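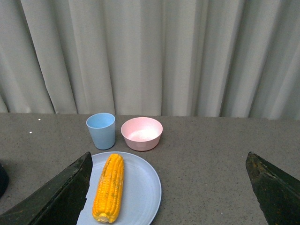 *Worktop and curtain, kitchenette, Grikham office.*

**Ticket 665: kitchenette electrics trip whenever the hob is on**
Status: closed, grudgingly
Site: Grikham, first floor
Opened: 14 October 2022

**Reported fault**
Hob goes on, lights go off, and so does the door entry system, which means whoever wanted soup is also locked in with it. Reported by three people, each of whom believed they had discovered it.

**Log**

09:10. Reset the breaker. Everything came back, including the radio.

09:25. Hob on, nothing else plugged in. Held for 21 minutes. Wrote "cannot reproduce" and felt good about it until 09:47.

09:47. Tripped. Fridge compressor had just started. Noted that the fridge is on the hob circuit, as is the door entry, as is a socket labelled DO NOT USE with a phone charger in it.

10:30. Rang Predulgate, who fitted the board in May. They asked if we had tried turning it off. I said it was doing that by itself.

11:15. Checked the hob alone on the meter. Draws what the plate says. Insulation fine. Repeated the test under load, with 900 ml of water on full. 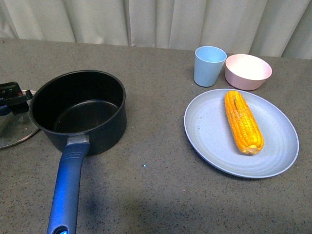
*Saucepan with the blue handle, on the worktop.*

11:40. Water boiled, breaker held. Switched the kettle on as well. Breaker did not hold. Made no tea.

13:05. Found the Yimer water heater under the sink, on a timer, also on this circuit. It isn't on the drawing. The drawing does show a dishwasher, which we have never owned.

14:20. Moved the water heater to the spare way on the board. Hob, kettle and fridge together for an hour: no trip.

**Cause**
Too many things on one breaker, one of them undocumented. The hob was blamed for being last in the queue.
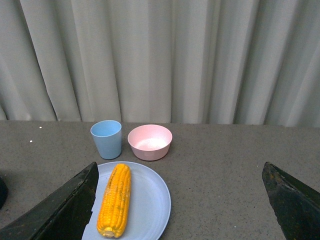
## Follow-up

- Predulgate to correct the drawing and remove the dishwasher.
- Door entry to get its own supply. Quote from Dosunlow is 200 pounds, which is cheaper than a locksmith.
- Charger still in the DO NOT USE socket. Label to be made larger.
- Duplicate tickets merged into this one. Please stop opening new ones called "lights".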